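**To:** Furtado Fund, Small Grants
**From:** Natanael Brito, Varkau Clothing Reuse
**Date:** 11 Mar 2022
**Re:** Bulleo project, second progress report

The project is running close to plan. The sorting work that used to happen in the Groncombe storeroom now happens upstairs, and we have settled on a way of handling mixed bags that we expect to keep for the rest of the grant period. Intake since December stands at 454 bags. Most of the slow work comes from bags packed in a hurry, with knitwear, T-shirts and dark clothes all pushed in together.

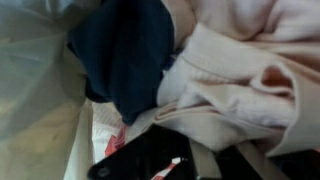 ## Intake and first sort

Each bag is emptied in small amounts. Knits come out first and are folded or rolled on their own, as they pick up lint from darker fabrics and then need brushing before they can go to a shop. Pale pinks and creams are the worst for this. Navy and black go in a separate pile, and everything else waits for a second look.

In our first report we said we would sort by garment type from the start. We have dropped that. Sorting by color first, then by type, takes one more step but sends fewer pieces back for cleaning. The sheet used at intake was changed to match and now has four columns in place of seven.

Bags that arrive damp or with a strong smell are still set aside unopened. There were fewer of these than we budgeted for, and the line for disposal fees is underspent by $200.

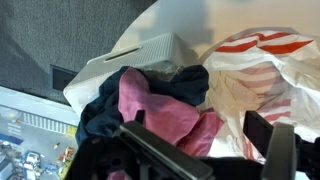
**Varkau Clothing Reuse — Sorting Team**

We have standardized on small plastic boxes with handle slots. The tall bins we had before were hard to carry when full, and clothes at the bottom were forgotten. A small box can be tipped to get at what is inside and goes under one arm when empty. The boxes cost $300 in total, as approved in the revised budget. Shopping bags are still accepted from donors but are no longer used for storage, as they split and do not stack.

Lint remains a problem on the dark items. We tried two kinds of brush and will stay with the cheaper one.
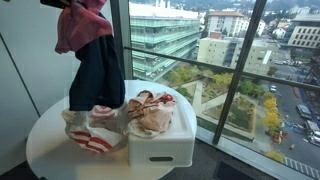 Checking for damage is the step that has improved most. Small holes and pulled seams were being missed in the storeroom, where the only light came from overhead. The team now does this check upstairs by daylight, with one piece held up and left to hang straight before it is judged. A floor-to-ceiling window next to a white table is a good place for it, and dark fabric in particular is easier to read there. Pieces that pass go to the shop rail. Pieces with minor faults go to mending, and the remainder to the rag merchant. In total 608 pieces have passed the check so far. Mending has a backlog, mostly zippers, and we would like to discuss moving the disposal underspend to cover thread and replacement parts.

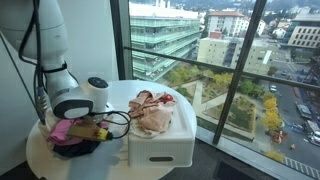
**Varkau Clothing Reuse — Training and Outreach**

Two practice sessions were held for new sorters, using a mixed heap of pink, navy and white cloth on the table and a box beside it for the pale things. New people tend to fill a box past the rim, and the top layer slides off when it is moved. We now ask them to stop at the level of the rim and start another.

The printed guide is in its second draft. It still lacks a page on children's clothes, and the section on labels needs to be rewritten in simpler terms. The Groncombe shop has asked for copies as soon as it is ready.

## Next period

- Finish the guide and print it
- Clear the mending backlog
- Move the remaining shelves out of the storeroom
- Agree on a pickup schedule with the rag merchant — the current one is by phone only and has been unreliable

Receipts and the updated budget sheet are attached. Questions on either can go to me directly.

Natanael Brito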